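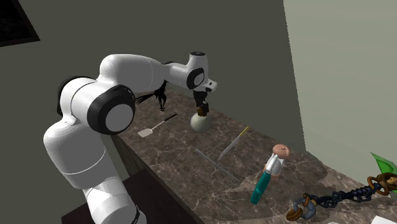
## «Der Korken ist mein Endgegner»

Gilles Lacroix hat mir die Tür mit dem Ellbogen aufgemacht, in der einen Hand einen Lötkolben (kalt, hat er versprochen), in der anderen zwei Tassen. Seine Werkstatt teilt er sich mit einem Geigenbauer, und man hört durch die Wand, wenn drüben gestimmt wird. Gilles stört das nicht. «Der hört ja auch mich fluchen», sagt er.

Seit März baut er an Grikex, so heißt das Projekt, eine Steuerung für einen Roboterarm, der Kleinkram greifen und irgendwo hineinstecken soll. Bevor am echten Aufbau etwas passiert, läuft alles erst in der Simulation: weißer Arm, Marmorplatte, eine bauchige Vase, und der Greifer hält ein kleines braunes Ding genau darüber. «Bei mir heißt das Korken, Punkt», sagt Gilles. Ich hätte ja mit Würfeln angefangen! Er verdreht die Augen. «Würfel kann jeder. Bei einem engen Hals merkst du sofort, ob deine Kalibrierung was taugt.»

Und warum liegt da so viel herum, will ich wissen, der Spatel, die Stäbe, das Männchen im weißen Kittel, die Kette mit dem Affen? «Schau dir meine Werkbank an», sagt er. Ich schaue. Gut, Frage beantwortet. Auf einer leeren Platte, erklärt er, sei sein erster Planer wunderbar gefahren, und dann habe er am Basteltisch gleich beim ersten Versuch eine Schachtel Schrauben abgeräumt. Jetzt würfelt ihm ein Skript für jeden Durchgang eine neue Unordnung zusammen.

30 Durchgänge pro Abend, mehr macht sein alter Rechner nicht mit, danach wird der Lüfter so laut, dass sogar der Geigenbauer klopft. An einem Abend waren es 31, weil er sich verzählt hatte, und ausgerechnet der letzte ging schief. Den hat er sich dann eine halbe Nacht lang angeschaut, Bild für Bild. Der Fehler war ein Vorzeichen. «Ein Minus! Ich wollte den Rechner aus dem Fenster werfen.»

Beim echten Arm hängt es gerade an den Fingern. Die erste Version hat er selbst gedruckt, zu glatt, alles rutschte. Nun klebt Fahrradschlauch drauf, in zwei Lagen, und die stinken ein bisschen (ich habe dran gerochen, er hat recht). Ob das hält? «Frag mich, wenn es warm wird in der Bude.»

Wir reden noch lange über Kabelführung, von der ich die Hälfte nicht verstehe, und über seine Mutter, die findet, der Arm könne doch den Tisch abräumen. Gilles lacht. «Kann er. Aber du willst nicht wissen, wohin.» Dann muss er weitermachen, der nächste Durchgang wartet, und ich trinke meinen Kaffee drüben beim Geigenbauer aus.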